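Handout 3: Reading a Still Life

This unit covers how to look at paintings of flowers and tableware, and what to write down while you look. Bring the handout to the Remgate gallery visit. The short paper is due the week after.

**Background**

Dutch and Flemish painters of the 1600s made flower pictures for buyers who wanted them at home. Many of the bouquets could not have existed. A tulip and a late rose bloom weeks apart, so painters worked from separate studies and put the flowers together on the panel. Keep this in mind when a label calls a picture "lifelike."

**Terms to know**

- *Ground:* the layer of paint or chalk under the picture
- *Local color:* the color of a thing in plain, even light
- *Cast shadow:* the shadow a thing throws on another surface
- *Vanitas:* a still life about the shortness of life, often with a skull, candle or watch

**How to take notes**

1. Find where the light comes from. Check it against at least three objects.
2. Mark the line where the table ends. A high line shows more of the tabletop, and a low one makes the objects look taller.
3. Look at the gaps. Empty space is part of the arrangement.
4. Note what overlaps – this is how most painters of the period showed depth on a shallow table.

**The Whitcombe panels**

The two Whitcombe panels hang side by side in Room 50. The left one was cleaned in February and looks cooler than its neighbor. Do not take the difference as the painter's choice. Old varnish turns yellow, and it changes whites and blues the most.

**Paper**

Pick one work from the Kandale or Plandmont list. Write up to 3,000 words. Describe first, then argue. Papers that begin with the painter's life story lose marks. Catalog numbers go in the notes, as in "Kandale 637."

**Flowers upright and laid flat**
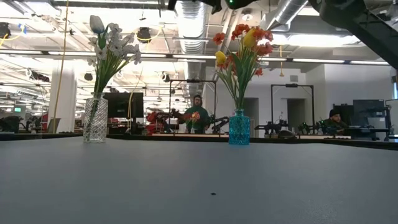
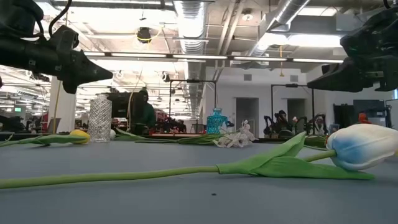 *D. Harwell*

Draw one flower each way before the visit, in pencil, without color. Leave the sketches unfinished if you run out of time, and bring them with your notes.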